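Workshop tips: tuning a simulated pick bench before you trust it

These notes cover tabletop grasping in simulation, for anyone running a two-finger gripper from a home workstation. They assume you can already load a bench, spawn objects and step the controller. Most of the advice came out of the Trondham build, though little of it depends on the version.

Units and scale
Check the units on every imported mesh before anything else. A model exported in centimetres and read as metres is obvious, but one that is 3 per cent out will sit there looking fine and ruin your contact tests. Keep a 19 mm reference cube in the asset folder and load it beside each new item.

Collision shapes
Thin, flat things such as books, cards and game boards do better with a hand-made box than with an automatic convex hull. Hulls on thin meshes tend to round off the edges you want the fingers to bear on. Curved items can keep the automatic shape, up to four hulls each. Past that the solver slows down and the grasp result hardly changes.

Friction
Set friction per pair, not per object, if your engine allows it. Damian Widmer's Softić plug-in reads pair values out of a plain text table, which is easier to review than values buried in scene files. Comment your changes. In June I lost most of a Monday to one stray zero.

Camera checks
Render from the wrist and from a fixed viewpoint at the same simulation step, then compare the object masks. Patterned stone is a useful surface under the clutter, as low-contrast veining catches segmentation models that have only been trained on plain grey. Dark items with fine printed detail are worth adding for the same reason.

Gripper and dark-bordered panel up close, then the wider spread on the marble:

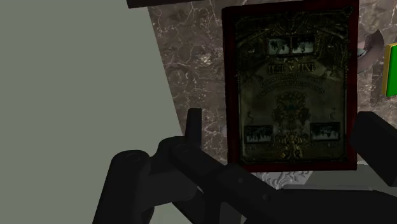
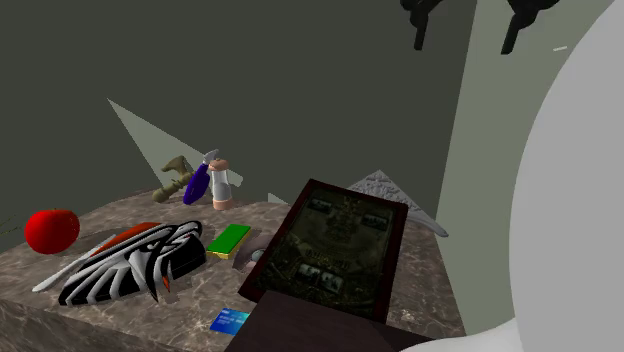 Large flat items are where planners waste the most time. A panel wider than the finger opening has no valid top-down grasp across its face, and Moller will keep sampling until it hits the timeout. Filter by bounding box first and send anything too wide to an edge-grasp routine. Set the timeout to 2 seconds while debugging so that failures show up quickly.

Logging
Write joint targets and measured joint positions to the same file, with the simulation step as the key. Wall-clock stamps drift as soon as rendering falls behind. Woment's viewer will read CSV directly – skip the converter, it drops the last row.

Random seeds
Save the seed with the log. If a grasp fails, replay it with rendering switched off and the contact output on, and change one parameter per run.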